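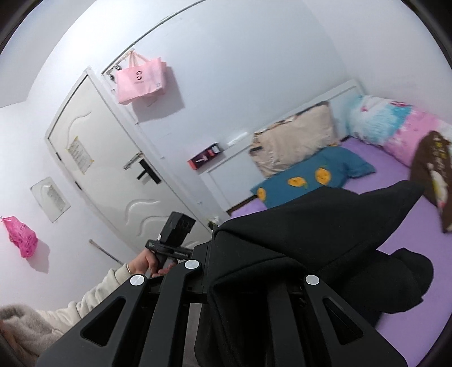 The file arrived at Dean Sowerby's desk at the Irnmont intake office with a yellow cover sheet, which meant that a deadline ran against the government and would expire at close of business. It was numbered 904. The cover sheet was dated February 16, 2018.

Sowerby was a review officer, grade 6. His function was to determine whether a residence permit issued under the Wotunar Accord remained valid after the Accord lapsed. The Accord had been signed by two governments, one of which had since been replaced. The new government had given notice of withdrawal in April of the previous year. Permits already issued were to be honored until their printed date, provided the holder had not left the territory for more than nine consecutive days. That was the whole of the rule, and it fit on half a page. The guidance explaining it ran to two binders.

The applicant was a woman of forty-four who repaired refrigeration units at the fish market in Trerenach. She had crossed from Villanueva under the Accord, registered within the allowed period, paid the fee, and renewed on time. Her employer had supplied wage records. Her landlord had supplied a statement. The consular stamp was legible.

The difficulty was the ferry log.

According to the log, she had boarded at Trerenach on the second of the month and disembarked there, returning, on the twelfth. The statute said consecutive days. It did not say whether the day of departure and the day of return were to be included. If both were included, she had been absent eleven days. If one was, ten. If neither was, nine, and nine was not more than nine.

Sowerby took down the first binder. Section 7 addressed the computation of absences by air. Travel by air was counted from the closing of the aircraft door. Travel by road was counted from the barrier. Travel by sea was marked "reserved," and it had been reserved in every edition he had seen.

He telephoned the legal unit.

"Use the general rule," the lawyer said.

"Which one?"

"Interpretation Act. First day out, last day in."

"That gives ten."

"Then it's ten."

"The Accord has its own clause. Article 6. Ambiguity is resolved in favor of the holder."

There was a sound of keys. "The Accord isn't in force."

"The permits are in force. They were issued on its terms."

"Has anyone argued that?"

"I don't know. She doesn't have a representative."

"Then no one has argued it," the lawyer said, and asked whether there was anything else.

He wrote down the time of the call and the substance of the advice, as the procedure required. Then he read the applicant's letter, which he had left for last. Letters were not evidence unless sworn, and this one was not.

It was one page, typed. It said that her father had died in Villanueva and that she had gone to bury him. The burial had been set for the sixth day. The harbor had then closed for weather, and the ferry she had booked had not sailed. She had taken the next one. She gave the name of the ship and the number of the canceled ticket. She did not ask for anything. The last sentence said that she could be reached at the market before noon, and that if the line was busy they should let it ring, as the compressor room was at the far end of the building.

The canceled ticket was attached with a pin. He checked it against the log. The sailing was listed as canceled, in a column the intake clerk had not copied onto the summary.

There was no provision for weather. He looked, because the reviewer above him would ask whether he had looked. The first draft of the Accord had contained one – the drafting history was in the second binder, under a tab nobody used – and it had been removed at the request of the Wotunar delegation, who considered it unnecessary in view of Article 6. The minute recording this was two lines long. Both delegations had initialed it.

He read the minute again and made a copy.

The decision form had three boxes. The first was Valid. The second was Void. The third was Referred, which sent the file to the ministry, where the current waiting time was fourteen months. A person whose file was referred could stay but could not work. Most officers at grade 6 used the third box when a summary and a log did not agree.

Sowerby entered the absence as nine days, cited Article 6, and attached the minute, the log, the ticket and his note of the call. In the field for reasons he wrote that travel by sea was reserved, that no method of counting had been prescribed, and that the permit had been issued on terms which settled the question. He noted that the legal unit had advised otherwise. He read it through for errors and corrected one date.

He marked the first box and signed. The stamp required the supervisor's key, and the supervisor had gone down to the second floor, so he carried the file down there himself. She read the form standing up.

"Legal says ten," she said.

"Yes. It's in the note."

"They'll appeal it."

"They have thirty days."

"Counted how?" she said, and got out her key.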